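Setting Up the Suteva Room: a Sim Cell Gets Its Tune-Up

Hi again! It's gallery time, and this one is a bit different from my usual pages full of greasy gearboxes and cable ties. I spent most of May getting our simulated test cell back into shape, and I wanted to put up a few renders from the job while I still remember what I did.

The cell is called Suteva, and it's the virtual living room and office where our mobile arm, Zomlow, gets its practice before we let the real one loose on the shop floor. People hear "simulated" and figure there's nothing to maintain. Oh, but there is! Assets drift out of scale when you move them between tools, collision shapes get lost, lights get doubled up when two people save over each other, and camera mounts end up a hair off from where the real bracket sits. I treat it like any other machine – it has a logbook, a checklist and a shelf date for every part.

This round started because Zomlow's planner kept slowing down near the furniture. I pulled the logs over lunch and found the collision mesh for the office chair had come in at full detail, all the little perforations included. The physics engine was chewing on every one of them. I swapped it for a simple hull with 11 convex pieces: back, seat, arms, base legs and so on. The visual model stayed as it was, so the cameras still get the nice see-through mesh. Then I reset the caster friction, which had been left at zero (you can guess how that went the first time the arm bumped it).

Next came the floor. We picked a busy star parquet on purpose, to give the vision side a hard time, and I kept the gloss on it for the same reason. I did go through the lights one at a time, and I found 2 copies of the ceiling panel stacked in the same spot. One deleted, much better. After that it was the camera check: load the Nekport calibration file, compare the mount offsets to the numbers on the real bracket, nudge, save, render again. I had the wrist camera out by 2 millimeters, which sounds like nothing until you try to grab a table leg with it.

Last job was the soak run, 200 resets in a row with the furniture shuffled slightly each time. I let it go overnight and read the report with my coffee. No chairs through the floor, no armchairs in orbit – I was so happy!

Okay, on to the renders.

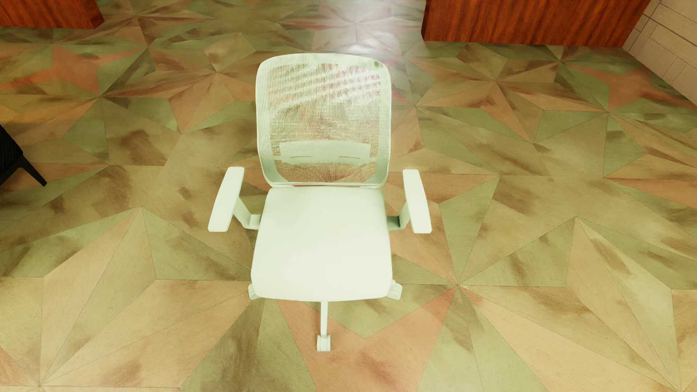 The office chair with its visual mesh untouched. You can still make out the floor colors through the back, and it's the part I was most worried about losing.
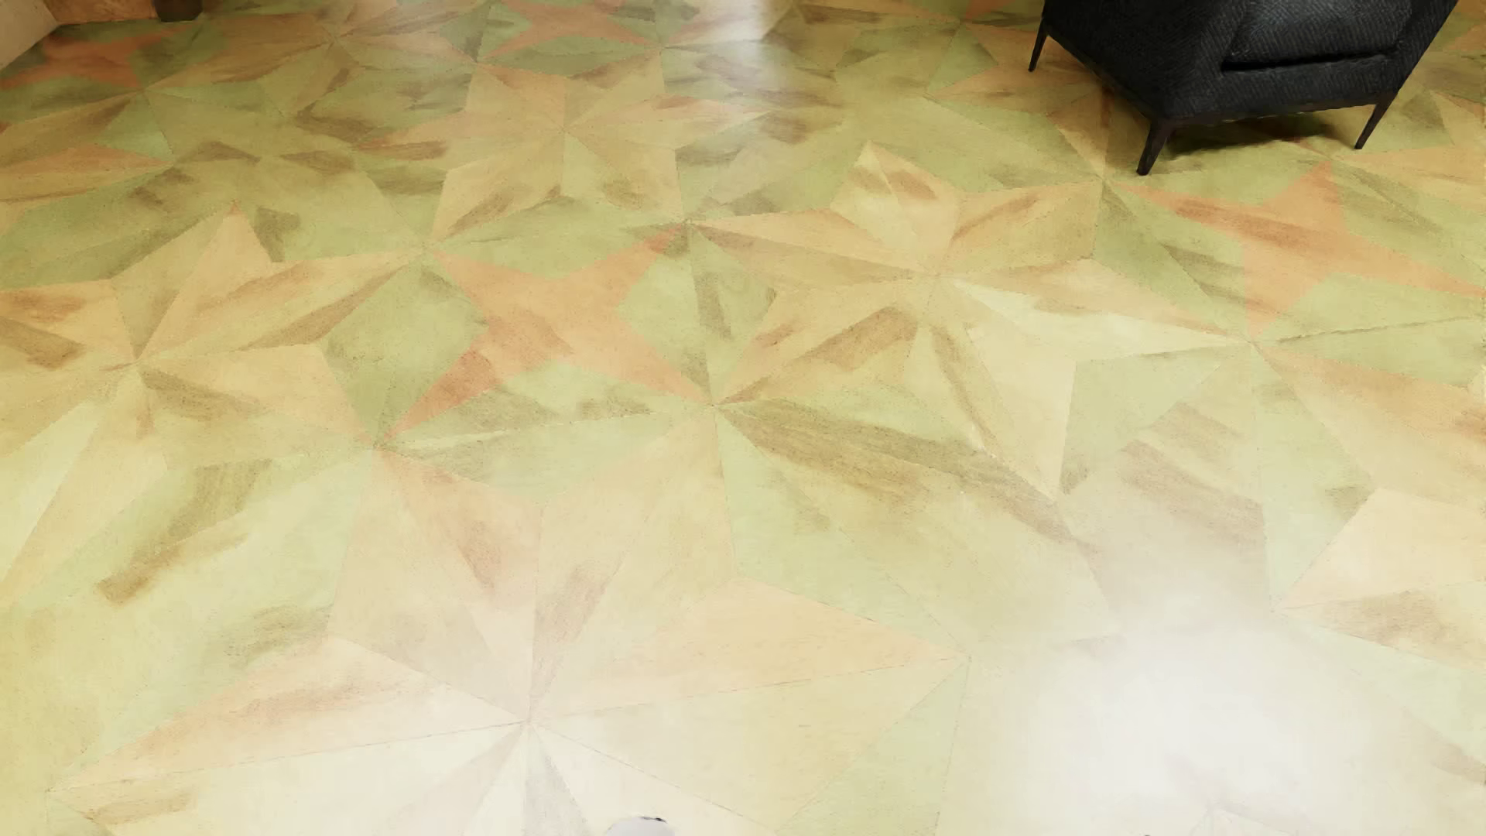

Plenty of shine left on the parquet, with the dark armchair up in the corner. The tip at the very bottom looks like Zomlow's.
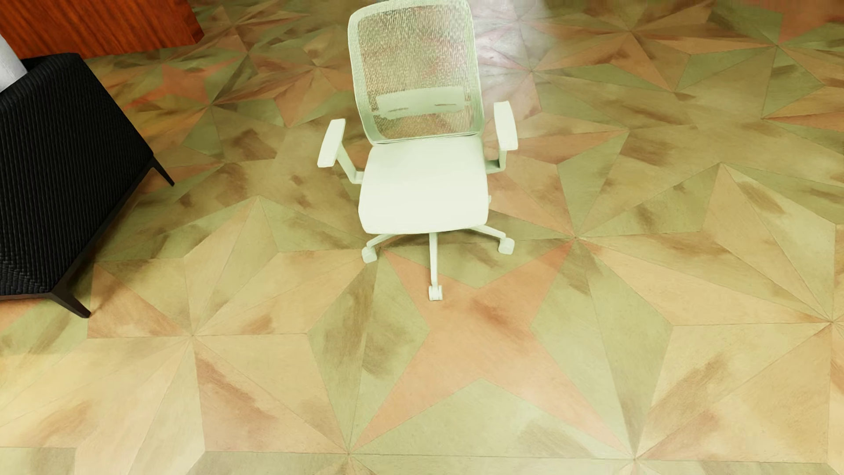 Same office chair, plus the dark woven piece on the left with its angled legs. That weave is next on my list for a simpler hull.

Comment from Won:
Great write-up, thanks! We had the same slowdown in our cell and blamed the planner for weeks before anyone looked at the collision shapes. One thing I'd add to your checklist is mass and center of gravity after you swap the hull. Ours got recomputed from the new shape without a warning, and the chair started tipping over backward whenever the arm brushed it. We type the values in by hand now and lock them. Also, do you keep your soak reports? I'd love to compare reset times if you're up for posting them.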